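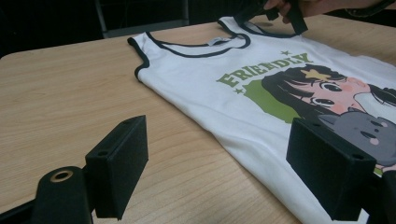
Tank top on the table, right strap in hand. View from the gripper camera.

2022-03-30
Notebook, garment perception + grasp proposals

Big day for the strap detector, so I'm writing this down while I still remember which branch is which.

Where we were: the keypoint net gives us neckline, two strap tops, two armhole bottoms, two hem corners. On T-shirts it has been fine for a while. On sleeveless things it was a mess, mostly from strap tops jumping to whatever dark edge was nearby. Teun Dierckx suggested we stop asking for points first and ask for the trim as a curve, then read the points off the curve. I was skeptical (I like points, points are easy to debug) but I spent the morning on it and wow, it's so much nicer to work with.

What changed in the code

The edge head now outputs a thin mask for "trim" as its own class, separate from "garment". Binding, piping, ribbing, all of it goes in there. A small skeletonizer turns the mask into polylines, and a fitter tries to explain the polylines as one neck loop plus two arm loops. Loops are allowed to be open, which matters a lot for us, as the body of the shirt runs out of view in nearly every close shot and we never get the hem at the same time as the collar. Missing hem corners are now returned as "not seen" with no coordinates. The old code made up a corner on the image border and the planner happily believed it. I had a planner bug open on this for ages that was never a planner bug!

The dark-on-white trim is the friendliest input we could ask for, so I don't want to get carried away. White trim on white is still to come.

The print problem

The front graphic is where the old net went wrong. Anime girl with long black hair, gray cat under her, FRIENDLY in green capitals. The hair is a big dark curve right there on the chest, and the old model loved it. Twice it put a strap top on her bangs. The yellow star hair clip got tagged as a button, which we don't even have a class for in the shipped config (leftover from the Nasden weights, I have now removed it from the label map, please pull before you run anything).

With the trim class, the hair mostly stays quiet. The reason seems to be width. Binding is a thin band with white on one side at least, hair is a filled blob. Where the hair thins out into strands I still get some low-confidence crumbs. The loop fitter throws them away since they don't connect to anything. I tried turning off the fitter to see how much work it's doing: plenty. Leave it on.

Side note, the text reader we bolted on for care labels picks up the print and tries to read that too. On some views it returns "FRIE" and stops there, with the figure over the rest of the word. Fine, correct even, but it should not be running on the chest. I've masked it to a patch inside the back of the neckline, where the tag is. It won't read the tag at this distance anyway. It returns empty, and empty is the right answer when the print is that faint and small. Downstream, empty means "go closer", so no change needed there.

Hands

Frames with a hand pinching the strap were being dropped entirely by the filter. Any skin pixels near the garment, gone. That's silly for this data, the lifted strap is the most interesting thing in it. New rule: keep the frame, mask the hand, and mark any keypoint under the mask as occluded. The strap point then gets its position from the visible part of the binding. Sleeve cuffs are still a nuisance, a dark cuff in the corner can pass as trim until the fitter sees it. The hand mask is now dilated by 3 pixels and that cleaned up most of it.

Finger mask

We had one fixed mask for the gripper fingers, drawn by hand with the fingers fully open. As soon as they move, the mask is wrong, and the right finger is sitting over part of the cat and the bottom of the print, so it matters what we call garment there. I replaced the fixed mask with one looked up by finger opening. Simple table, linear between entries. Also added the bracket with the brass ring, since the ring glints and the depth net was giving it a little crater of nonsense. All masked now. Please don't "improve" this with a network before we've lived with the table for a bit.

Numbers, quick run

Set is the Inville clips plus ours, 1,032 frames after the new filter. The old filter threw out 184 frames for hands, all back in now. Batch of 50 for the visual check, which I went through by eye with coffee. I don't have a proper score yet because the labels for open loops need redoing, and comparing against made-up hem corners would be meaningless. Eyeballed though, it's a joy. Overlays sit right on the binding.

Folded strap

One case I keep going back to. The right strap is partly folded over, the binding stands up in a small loop, and there's a crumple of white beside it. The left side is clean, a nice straight edge against the wood.

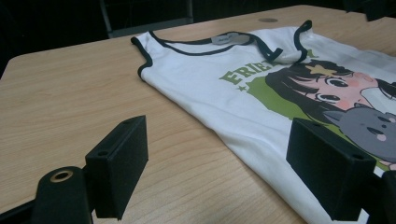
What the planner should do with it

Currently it wants to treat the raised loop as the strap top and grasp there. Not terrible! A raised fold is an easy thing to close on. But the flatten routine then assumes it is holding the end of the strap and pulls in the wrong direction. I'd like a separate proposal type, "fold", with its own pull direction taken from the local curve. The fitter already knows something is off, the right arm loop has a spike in curvature the left one doesn't have, so we can compare sides and trigger on that.

Also saw the table's cable hole come up as a low-scoring grasp candidate near the top of the view. Table-plane check should kill it, must look at why it didn't.

To do

- fold proposal type, start with the curvature comparison
- relabel open loops, ask Teun if the Prumdale tool can export polylines
- white-on-white trim, Türkmen batch has several
- cable hole / table-plane check
- merge label map change to main
- rerun the T-shirts to be sure I haven't broken them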